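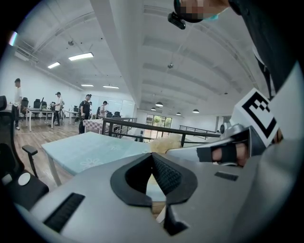
I. Manolakis
Module Tutor, Workplace Planning, Dulbridge College

Handout 4: Noise and layout in open-plan offices
Revised May 1, 2021

Read this before the second workshop. It covers the middle part of the unit and assumes you have done the reading on daylight and heating.

1. Where the noise comes from

Most complaints about noise in open-plan offices are about speech. Fans, printers and traffic are often louder on a meter, but people get used to a steady sound quite quickly. Speech is harder to ignore when the words can be made out. A quiet phone call two desks away may disturb a reader more than a loud group at the far end of the floor.

When you survey a floor, write down two things separately: how loud the sound is, and whether you can follow what is being said. Students tend to record the first and forget the second.

2. Surfaces

Sound leaves the speaker, meets a surface and is partly soaked up and partly sent back. Hard floors, glass and bare plaster send most of it back. Carpet, curtains and soft panels soak up more, mainly at the higher pitches.

The ceiling is usually the largest surface with nothing standing against it, so start there. If the tiles have been taken out to show the pipes and ducts — a common choice in refits — the room will nearly always need hanging panels or something similar in their place.

Screens between desks help only if they are higher than the head of a seated person. Low screens give somewhere to pin papers and do little else.

3. Layout

Put noisy work next to noisy work. Kitchens, copy points and sales teams can share one end. Keep main walkways off the backs of desks, and don't run one past a quiet area to save a few metres.

Small rooms for calls should be close to the desks they serve. If people have to cross the floor they will take the call where they sit.

4. Worked case: Jeltska House

Jeltska House is the case we use in the workshop. The tenant, Tellomon, has one floor of 2,246 square metres with 219 desks for 253 staff, so desks are shared. The first plan set the desks in long rows from wall to wall, with all the call rooms by the lifts.

The second plan broke the rows into groups, moved half the call rooms to the window side and put the lockers between sales and accounts. Lockers are heavy and tall, and they were going to be bought anyway. The staff survey in September showed fewer complaints from accounts. Complaints from sales stayed the same, mostly about the kitchen.

Note that the floor finish was not changed. The budget went on ceiling panels.

5. For the workshop

Bring a sketch plan of a shared room you know well. Mark the hard surfaces, the walkways and the places where people talk. Then mark one change you would make with no money and one you would make with a small budget.

The written report is up to 1,000 words, not counting the plan. Hand both in together. Plans may be drawn by hand — a ruler and a sharp pencil are fine — but the scale must be shown.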